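Pralisley Clothes Bank: where we've got to
Update for the McGrath Fund, 05/02/2021

Hello Orla, and thanks for being so patient with me over this one! January rather ran away from us, but I think you'll be pleased.

The big news is that the doorstep deliveries are up and running. We'd planned to open the Mustell Road room for families to come and choose their own things, and with the lockdown that's had to wait, so Yuk-lan Fu and I have been packing bags to order instead. Schools and health visitors ring or email with sizes, we make up a bag (usually 5 outfits, plus pyjamas if we've got them) and Conall Dunne drives them out on his two delivery days. He leaves them on the step, rings the bell and stands well back.

Trousers are what we get asked for most, by miles. Children seem to have shot up while they've been at home and everybody wants something with a bit of give in the waist.

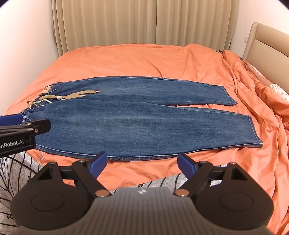

Jeans with an elasticated waist, always top of the request list.

We're still very short of school shoes and anything for ages six to eight. Babywear, on the other hand, is coming out of our ears (if you know anyone who needs vests, do please send them our way).

On the money side, your grant has paid for the shelving, the van insurance and the first lot of bags. The shelves came from Flanari and were two weeks late, and one upright was bent, but they've swapped it without any fuss. I've underspent on printing, as there hasn't been much point in posters with everything shut. Would you mind if I moved that over to fuel? Sachiko Imai has the receipts and can send them whenever you like.

Still to do before the next report: get the room painted, sort out the washing machine, which is leaking again, and find a second driver so Conall can have a week off. I'll ring you about the fuel.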